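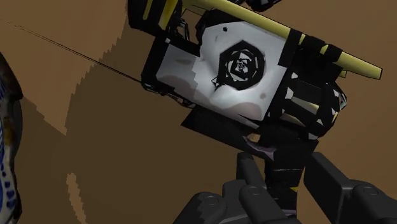 Simulated gripper at a white, black and yellow object

Daycare or nanny share for the second year?
Posted in: Baby and Toddler > Childcare

plumbline_mom
My leave ends in February and we need to pick something. The baby will be ten months old by then. Our two options in Plondham:

Arkora, the daycare center by the library. $2,145 a month full time, meals included, open 7:00 to 6:00.
A nanny share with a family two streets over. Our half would be $1,755 a month, but we bring our own food and diapers and the hours are 8:00 to 5:00.

I start work at 8:30 with a 25 minute drive, so the share hours are tight but possible. My husband leaves before six and can't do drop-off. What would you pick and why?

tworivers
We did a share from nine months to two years and would do it again. Our son napped on his own schedule the whole time. At a center they usually move them to one nap on the room's schedule and some babies are not ready. Ask Arkora what they do with a baby who still needs two.

Get the share terms in writing before you start. Sick days, vacation, who pays if one family leaves.

gravelpath
I'd go with the center. With a share, if the nanny is out, you are out. We lost our nanny with two weeks' notice and had no care for a month. A center has other staff.

tworivers
Centers close too. Ours had a full week shut in summer and sent kids home for every fever. With our nanny a runny nose was not a problem.

gravelpath
True about the runny noses. My daughter was home a lot the first winter. I still think losing your only caregiver is worse than a few days here and there.

oatsandpeas
Did you add up the extras? Food and diapers for us came to some $480 over three months, and then there's payroll tax if you are employing the nanny properly, and you should be. Check whether your $1,755 has the tax in it.

plumbline_mom
It does not include the tax. I asked the other mom tonight and she hadn't thought about it either. So the gap is smaller than I had it.

nightshift_dad
8:00 drop-off, 8:30 start and a 25 minute drive is not "tight but possible." Babies need a diaper change the second you get to the door. Can you start at 9:00?

plumbline_mom
I can ask. My manager is fairly flexible but there's a morning call I'm supposed to be on.

oatsandpeas
Also ask Arkora about the waitlist now. You can put your name down and still decide on the share later. Find out if the deposit is refundable.

tworivers
Agree with that. I'd still meet the nanny first and spend a morning there with the baby.

plumbline_mom
Called them. There are 2 spots open in the infant room and the deposit comes back if we cancel a month ahead. I'm putting our name down and meeting the nanny next week. Will update when I hear back about my start time.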